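Início | Notícias | Resenhas | Lançamentos | Agenda | Contato

Stasura volta com "Trakomden", faixa de abertura do EP novo

29/10/2020

7 comentários | 249 compartilhamentos

Acordei hoje com a notificação que eu esperava desde maio: o Stasura soltou música nova! Chama "Trakomden", tem pouco mais de cinco minutos, já está em todas as plataformas e abre o EP que o quarteto vai lançar pelo selo Firutine. Ouvi a primeira vez ainda deitada, no alto-falante horrível do celular, e depois levantei, passei café e ouvi direito, de fone, três vezes seguidas. O café esfriou, claro.

Para quem chegou agora no blog (tem bastante gente nova por aqui, oi!), o Stasura é aquela banda de dois sintetizadores, baixo e bateria que eu vivo empurrando para todo mundo. Conheci num show minúsculo no Robles, antes de o lugar reformar o palco, numa noite em que eu tinha ido ver a banda principal e acabei não lembrando nada da banda principal. Naquela época eles tocavam tudo muito rápido, emendavam uma música na outra sem falar com o público e iam embora. Era ótimo. Era também um pouco cansativo, e acho que eles mesmos perceberam, porque os singles do ano passado já vinham mais espaçados, com umas introduções compridas de teclado que dividiram os fãs.

"Trakomden" pega essa parte mais espaçada e vai fundo. A bateria só entra depois de um minuto e quarenta, e quando entra é quase só aro e chimbal, bem seca, sem reverb nenhum. Por baixo tem um pad que fica subindo e descendo meio tom, daqueles que a gente só percebe quando ele para. A voz aparece dobrada, uma oitava acima da outra, cantando uma letra curtinha que se repete com pequenas trocas de palavra: primeiro é "a rua inteira acesa", depois "a rua inteira em casa", e na terceira volta eu juro que é "a rua inteira cansa", mas o encarte ainda não saiu e eu posso estar ouvindo coisa. O baixo faz uma linha só, do começo ao fim, com um deslize bonito na virada do refrão. 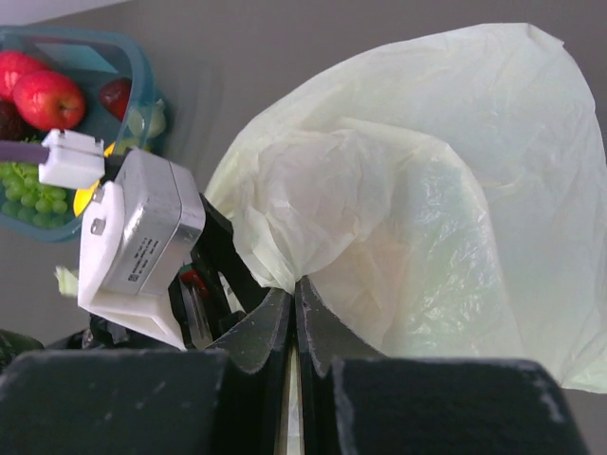
Saco plástico translúcido, de um verde bem clarinho.

No texto de divulgação, o selo conta que a música nasceu em maio, com cada integrante gravando na própria casa e mandando os arquivos para os outros, e que a ideia inicial era fazer uma peça instrumental de doze minutos. Ainda bem que cortaram! Eu gosto de música comprida, quem me lê sabe, só que essa aqui ganhou muito por terminar antes de a gente querer. O final é meio abrupto, a bateria some no meio do compasso e sobra só o pad por uns segundos. Na primeira audição achei que o streaming tinha travado.

A mixagem foi feita pela própria banda, coisa que não acontecia desde a primeira demo. Dá para notar? Um pouco, sim. Os graves estão mais gordos do que nos singles anteriores e a voz está mais para trás, às vezes para trás demais (no segundo verso eu tive que aumentar o volume para pegar a letra). Em compensação, os sintetizadores têm um espaço que eles nunca tiveram, um abre para a esquerda, o outro responde na direita, e ali pelos três minutos os dois se encontram no meio numa nota só que fica segurando, segurando, segurando. Foi nesse trecho que eu arrepiei. Se você só tiver paciência para um pedaço da música, comece daí, depois volte.

O EP ainda não tem nome divulgado. O que se sabe é que vai ter 7 faixas, que "Trakomden" é a primeira e que nenhum dos singles do ano passado entra. Essa última informação me deixou dividida, porque eu adoro pelo menos dois deles e queria muito ter os dois em vinil. Por outro lado, sete músicas todas inéditas é um presente, então vou reclamar baixo. 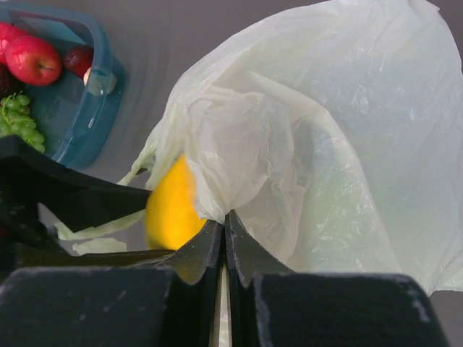 E por falar em vinil: vai ter, sim, e vai ser pouco. A Firutine confirmou uma prensagem única de 249 cópias, numeradas à mão, com capa em papel cru e um cartão com as letras dentro. Em maio, quando o selo fez aquela reedição da primeira demo, eu deixei para comprar depois do almoço e fiquei sem. Dessa vez pus alarme. A pré-venda abre junto com o próximo single, direto no site do selo, e quem está na lista de e-mails recebe o link um pouco antes. Não custa nada se inscrever, e eles mandam pouquíssimo e-mail, às vezes até pouco demais para o meu gosto.

Também vai ter fita cassete, sem tiragem anunciada por enquanto. Eu não tenho mais toca-fitas desde que o meu morreu engolindo uma coletânea de shoegaze, mas sei que vários de vocês têm, então fica o aviso. A fita traz uma versão estendida de "Trakomden", que eu imagino (só imagino!) que seja alguma coisa próxima daquela ideia de doze minutos.

Sobre show, a situação é a que todo mundo conhece este ano. O que a banda preparou foi uma apresentação transmitida do palco do Robles, sem público, tocando o EP inteiro na ordem e mais algumas antigas. A data sai nas próximas semanas. A última transmissão que eles fizeram de lá teve 2.066 pessoas assistindo ao mesmo tempo, o que é uma loucura para uma casa em que eu já tropecei no pedal do guitarrista da banda de abertura só tentando chegar ao banheiro. O chat ficou impossível de acompanhar, mas o som estava muito bom, com aquela caixa de bateria estalando igualzinho a como estala ao vivo.

Espero que dessa vez eles repitam o esquema de ingresso com valor livre. Parte do dinheiro da outra transmissão foi para a equipe técnica da casa, que está parada há meses, e a banda disse nas redes que pretende fazer a mesma coisa. Se puder pagar um pouco mais, pague. Eu tenho saudade até do bar caro do Robles e daquela cerveja que vinha sempre meio quente.
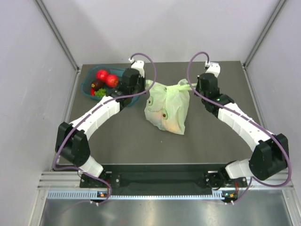
Dois braços robóticos sobre a mesa cinza-escura; o da direita segura uma das alças do saco verde-claro.

Voltando à música, porque eu escrevi isso tudo e ainda não falei do refrão. Demorei a entender que aquilo era um refrão. Ele não cresce, não tem mais instrumentos do que o verso, a melodia vai para baixo em vez de subir. Aí na segunda vez entra um som agudinho, parece uma flauta de sintetizador barato, tocando quatro notas por cima, e de repente a coisa toda gruda. Passei a manhã cantarolando as quatro notas sem a letra. Minha vizinha do lado provavelmente já aprendeu também, porque as paredes deste prédio são de papel.

Vi gente nos comentários do vídeo comparando com trip hop dos anos noventa e gente comparando com trilha de videogame, e acho que os dois lados têm razão. O andamento arrastado é de um, aquela flautinha é da outra. O que me pega é que continua soando como Stasura: aquele jeito de a bateria chegar um tiquinho atrasada em relação ao baixo, que no começo parecia nervosismo e hoje é a marca deles. Se eu ouvisse numa festa, no meio do barulho, reconhecia em dez segundos.

Tenho uma implicância, já que estou aqui. A ponte, lá pelos quatro minutos, usa um efeito na voz que deixa tudo robotizado e meio datado, e dura uns oito compassos além da conta. Fiquei esperando que virasse outra coisa e não virou. Nas audições seguintes me incomodou menos, e pode ser que daqui a uma semana seja a minha parte favorita, já aconteceu antes. Com "Trakomden" abrindo o EP, também fico curiosa para saber o que vem em seguida, porque o pad do final termina numa nota que pede continuação. Aposto que a faixa dois começa exatamente ali, sem pausa, como nos shows antigos.

O vídeo que acompanha o lançamento é simples, um plano só, uma estrada filmada de dentro de um carro ao anoitecer, e os faróis que vêm no sentido contrário piscam mais ou menos no tempo da bateria. Quando comecei a escrever este texto ele estava com cerca de 2.698 visualizações, e umas nove devem ser minhas. Coloquem o fone, assistam no escuro e depois venham me contar o que vocês entenderam da terceira volta da letra: é "cansa" ou não é?

O próximo single deve sair antes do fim do ano, e assim que o selo mandar eu ponho aqui. Enquanto isso, estou montando uma playlist com as músicas antigas da banda para quem quiser chegar no EP com a lição feita, e aceito sugestão de ordem.

Compartilhar | Salvar | Imprimir

Leia também
Firutine reedita a primeira demo do Stasura
Robles anuncia nova série de transmissões sem público
Cinco discos para ouvir de fone numa noite de chuva
Resenha: Stasura ao vivo, ou como perder a banda principal
Fita cassete em 2020: onde comprar, onde consertar o aparelho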